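4. Pattern vocabulary and retention of household table coverings

4.1 Sample and coding

The questionnaire was mailed to 1,000 households in Tanasarn and Cernham in July. Usable forms came back from 605 of them. Each household was asked to list the table coverings in regular use, to describe the pattern of each in its own words, and to state how long the covering had been kept. The returned forms described 707 coverings. Plastic sheeting was excluded at the coding stage, as were placemats and runners narrower than the table they were used on.

Descriptions were coded twice, first by Noiphan and Paisan working separately, and then by Ogola where the first two codes differed. Coders had access to the written description only. Respondents were not asked for photographs, and the few that were enclosed were set aside unopened until coding was complete.

Four pattern classes were used: plain, geometric, single-motif floral, and mixed botanical. The last class needs comment. Earlier trade lists, including the Murkico sales ledgers discussed in Section 2, put any print with flowers in it under "floral." Respondents did not follow this practice. Where foliage took up as much of the print as blossoms did, they tended to write "leaves" or "leaf print," and some mentioned no flowers at all. A respondent who wrote "ferns" and one who wrote "little flowers" could have been describing the same cloth. We therefore coded any description naming foliage as a motif in its own right as mixed botanical, whether or not flowers were also named.

Ground color was coded separately as light, medium, or dark. White, off-white, cream, and pale gray were all treated as light. Respondents were inconsistent in separating these shades, and the second coding did not recover the distinction. A print of the mixed botanical class on a light ground is shown in Figure 3, where gray fern fronds and leafy sprigs are scattered with pale orange round blossoms on off-white.

4.2 Naming of motifs

Respondents used a narrow vocabulary. Plant names were rare outside "rose," "daisy," and "fern," and the first of these was applied loosely. In follow-up interviews, several people who had written "rose" said that they meant any round flower with more than one ring of petals. "Fern" was used with more care. It was seldom given to leaves without divided fronds, and interviewees could usually sketch the shape they had in mind.

Color terms were attached to blossoms more often than to foliage. A respondent who described flowers as orange or pink would commonly leave the leaves without a color, even when other evidence on the form (a dye name, or a remark about matching curtains) showed that the leaves were not green. Coders were instructed not to supply a color in such cases. This rule lowers the count of gray and blue foliage in the tables, and readers comparing our results with catalog data should allow for it.

Scale was the weakest part of the record. The form asked whether the motifs were "small, medium, or large," with no reference size. Phromma's pilot in Cernham had supplied a printed ruler, which most households did not use, and it was dropped to save postage. Scale codes are reported below but should be read as the respondent's impression of the motif against the table and not as a measured repeat.

Figure 3. Mixed botanical print on a light ground, laid on a flat work surface.

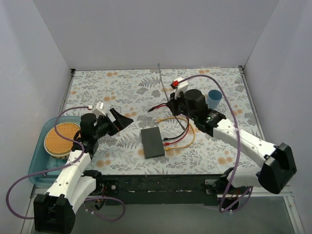

Does motif scale predict how long a covering is kept?

Motif scale had little bearing on length of use once ground color and table type were held constant. Coverings with motifs reported as small were kept slightly longer than those with large motifs, but the difference fell within the error of the scale codes, and it disappeared when coverings received as gifts were removed.

Ground color was the stronger predictor. Light grounds were retired earlier than medium or dark grounds in all four pattern classes. The reason most often given was staining. Among light-ground coverings, however, the two botanical classes were retired later than plain ones. This agrees with the explanation offered in interviews, that a scattered print hides small marks, although the survey was not designed to test it. A controlled comparison would need the same fiber, weight, and finish across classes, and our respondents could rarely report more than the fiber.

4.3 Replacement

Of the responding households, 362 had replaced at least one covering in the period covered by the form. Replacement within the same pattern class was common for plain and geometric coverings and less so for the botanical classes. Households that gave up a single-motif floral most often moved to a mixed botanical print. Movement in the opposite direction was unusual.

Two readings of this pattern are open. Taste may have shifted toward foliage during the period. Alternatively, shops may have stocked fewer single-motif florals, leaving buyers with the nearest thing on the shelf. The Umis wholesale lists support the second reading for Tanasarn, where single-motif lines were cut before the questionnaire went out. No comparable list survives for Cernham, where the same movement was observed in weaker form.

4.4 Limits of the data

The survey records coverings in regular use. Coverings kept for holidays or guests were mentioned in margin notes but not coded, and Thepsuriya has pointed out (personal communication) that these may be the ones for which pattern matters most to the buyer. Length of use was self-reported and clusters at whole years. Households with children under five were underrepresented in the Cernham returns, which probably biases the retention figures upward for light grounds in that town.

The coding of mixed botanical prints also depends on a rule of ours that other researchers may not want to adopt. Recoding all descriptions that name any flower as floral moves a large share of the class and weakens the contrast reported in Section 4.3, but leaves the effect of ground color unchanged. Both versions of the table are given in Appendix B.

Correspondence: S. Noiphan | © 11 February 2022 The authors | Back to top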